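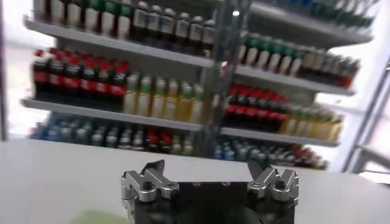 Carkalach shop shelving, white with grey frame

Double bay, for bottled drinks and other heavy stock

Back in stock. Same unit as before, same price, new feet (see below). White metal shelves, grey frame, post up the middle so you get a left bay and a right bay. Bottles stand in rows, front to back, pull from the front, fill from the rear if you've got the access. Most people haven't. Fill from the front then and rotate.

Ordered by corner shops mostly, a few canteens, one or two farm shops. Works in a stockroom too, but it's a bit smart for that, have a look at the Irnska range if nobody but staff will see it.

What you get

Shelves, white, metal
Frame and posts, grey
Centre post
Shelf clips, 4 per shelf plus a few spare in the bag
Adjustable feet
Wall fixings (for brick and block, NOT plasterboard)
Instruction sheet, one side of paper, mostly drawings

What you don't get

Price strips. Sold separately, clip on, clear or white
Risers and front lips, see extras
Drinks, obviously. We do get asked
The counter. See Sinaga tables further down

Load

60 kg per shelf, spread evenly. Evenly means evenly, don't put all your two litre bottles at one end and crisps at the other. Heaviest stock on the bottom. If you're doing glass, bottom shelf or the one over it, no higher please.

Each bay is rated on its own so you can have one side full and the other half empty while you're waiting on a delivery. Fix it to the wall first though.

Setting the shelf heights

Shelves hook on to the posts and can go up or down a notch at a time. Do it empty. Measure your tallest bottle with the cap on, add two fingers, that's your gap. Tall narrow necks need more room than you think, the base clears fine and then the cap catches on the shelf above when you tilt it out. We've had units sent back for this and there was nothing wrong with them.

Left and right bays don't have to match. Looks tidier if they do. Plenty of customers run milk drinks and juices one side at one height and the taller fizzy stuff on the other.

Filling it, a few tips

Keep one kind to a row, or a block of rows. Same caps together, same colour together, people find things by colour long before they read a label.

Labels to the front. Boring but it sells.

Don't cram the top shelf. Short customers have to reach for it and the front row goes over.

Leave a gap at the post of a finger or so, otherwise the end bottle rubs every time it's taken out and the label goes scruffy.

Wipe shelves when a row runs out, not once a month. Sticky rings come off white easily when fresh, warm water and washing up liquid. No scourers, no bleach, it dulls the coating and then the dirt really does stick.

Sizes

Width, depth and height are on the PDF sheet, please download it as we keep getting orders based on the old one. The old one had a 53 cm depth which was for the deep version and we dont make that any more. If your sheet says 53 bin it.

Allow room at both sides to get the frame upright. It goes together flat on the floor and then gets stood up, two people. Check your ceiling.

Feet

New ones. Wirkari screw feet instead of the old push-in plastic ones. They wind up and down by hand until there's weight on, after that you'll need a spanner. Level it before you load it. Old feet still available as spares for anyone with an earlier unit, the new ones won't fit the old posts, sorry.

Table to go with it

Sinaga plain white table. Goes in front of or alongside the shelving, handy for unpacking a case before it goes up, or as a packing point if you do click and collect. Flat top, no drawers, no lip. Wipes clean. Leave enough floor between table and shelves to bend down to the bottom row, sounds daft but measure it with an actual person.

Sold on its own or with the shelving. There's a bit off if you buy both together, comes off at the checkout.

Extras

Front lip, clear, stops bottles walking forward. Cut to one bay
Riser for small bottles and cartons
Extra shelf, white, with clips
Extra clips, bag of 4
Touch up paint, white or grey. Say which in the order notes, we cant guess

Delivery

Comes on a pallet, kerbside only. Driver won't bring it in. Check the corners of the frame before you sign, that's where it gets knocked, and write it on the note if there's a dent. Photos to us within two days and we'll send a new part, no need to send the whole thing back.

Mainland only at the moment. Islands and Northern Ireland ring first for a price.

Returns

Unbuilt, in the packing, thirty days. Built units we can't take unless faulty. Scratched shelves from sliding crates along them isn't a fault.

Questions on sizes or colours, use the form, quicker than the phone this time of year. Next batch of extra shelves due in May, you can order now and we'll send when they land.

Page updated 7/10/25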